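Fekthorpe Toy Library
Play kitchen, item 897 – inspection checklist
Checked by: Yiran Gu
Date: 08/04/2019

How to use this list: write OK, WATCH or FIX beside each point, and write a comment also when the result is OK. The next person can then see what was normal last time. Comments from other people may be added under the point they belong to.

1. Stability
1.1 Kitchen stands level on the floor: OK. I pushed at the top with one hand from the front and from both sides.
1.2 Back panel tight to the counter: OK. The two screws behind the sink were a quarter turn loose, now tightened.
1.3 Wall strap: WATCH. The strap holds, but the buckle is stiff and my fingers became sore. Please do not use oil on it.

2. Stovetop
2.1 Burner coils and rims fixed, no sharp edge: OK. I went around each rim with a cotton cloth and it did not catch.
2.2 Silver knobs: OK. None lifts with a fingernail.
2.3 Surface clean: OK after wiping. On the white speckled top the crumbs are difficult to see, so wipe it even when it looks clean.
2.4 Cardboard surround on the stovetop: WATCH. The walls are low and the corners and edges are held with black tape. It has no bottom, so the pot and the pretend food stand directly on the stove. Check that no tape end is lifting, as the small ones will pull it and put it in the mouth. Check also the cut edges of the cardboard for soft or torn places.

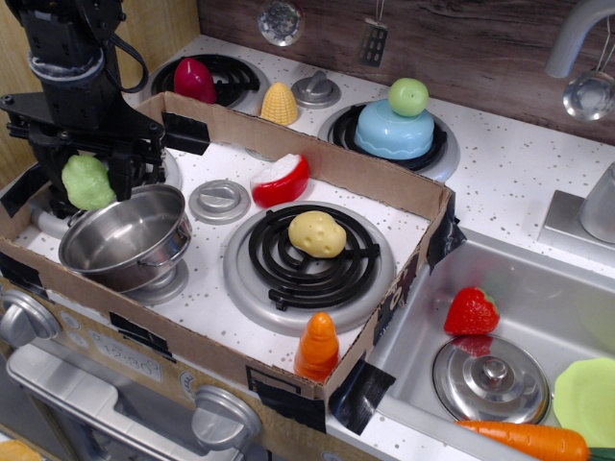 Shabnam Satti: Can we please write down which tape is allowed? Last November I repaired a puzzle box with the shiny parcel tape and it was peeling after a week. I would also prefer that the surround is replaced when it becomes soft, and not taped again on top of the old tape.

Reply, Yiran: Agreed. I have added "replace when soft" to the yearly page. For the tape I suggest cloth tape only, but I will ask Mei-kuen what is left in the cupboard before we buy more.

3. Pretend food
3.1 Small parts: OK. I tried every piece in the small parts cylinder, including the orange carrot top, which was the one I was worried for. It does not go in.
3.2 Cracks and split seams: OK. Squeeze the corn cob and the potato along the middle and look if a line opens. The potato has small dents or bumps in its skin, so use the lamp and do not trust only the finger.
3.3 Paint and colour: WATCH. Rub with a damp white cloth for a slow count to 8. The red and white piece gave a very faint pink the first time and nothing the second time. I will repeat it next visit.
3.4 Light blue cake: OK. Dirt stays between the scallops – use the soft toothbrush.
3.5 Washing: warm water and mild soap, then dry fully on the rack. Hard plastic pieces can have water inside if there is a hole. Shake each one near your ear.

Izzati Lumbantobing: One family told me the cheese looks real enough that their toddler bit it. No harm done. Maybe the bag label could say that all the food is pretend, for the grandparents too.

4. Pot and utensils
4.1 Rolled rim of the steel pot: OK. No burr inside or outside.
4.2 Pot handles tight: OK. Test by trying to turn them, not by pulling.
4.3 Hanging utensils (ladle, slotted ones, skimmer): OK. They come off with a light lift. If one needs force, write FIX, as a child will hang with the whole weight on it.
4.4 Hooks on the wood-look back panel: WATCH. One hook is turned a little to the side. It still holds.

5. Sink and tap
5.1 Basin sits flat in the counter: OK. A finger cannot go between.
5.2 Curved tap: OK. It moves slightly at the base, the same as before.
5.3 No standing water in the basin: OK.
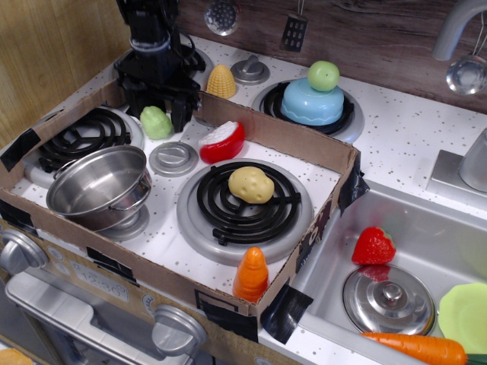 6. Actions
– Wall strap buckle: replace. Ordered from Husholm, spare part price to be confirmed. (Yiran)
– Turned hook: straighten, or change it if the screw hole is worn. (Ngan-ling Wan)
– Red and white food piece: repeat the cloth test before the next loan day. Keep it in the tray marked HOLD if there is any colour.
– Cloth tape: ask Mei-kuen Chuang.

Ngan-ling Wan: Hook is done, the hole was fine. I put the old screw back with a washer.

Next inspection: after 200 loans or when the strap arrives, whichever is first.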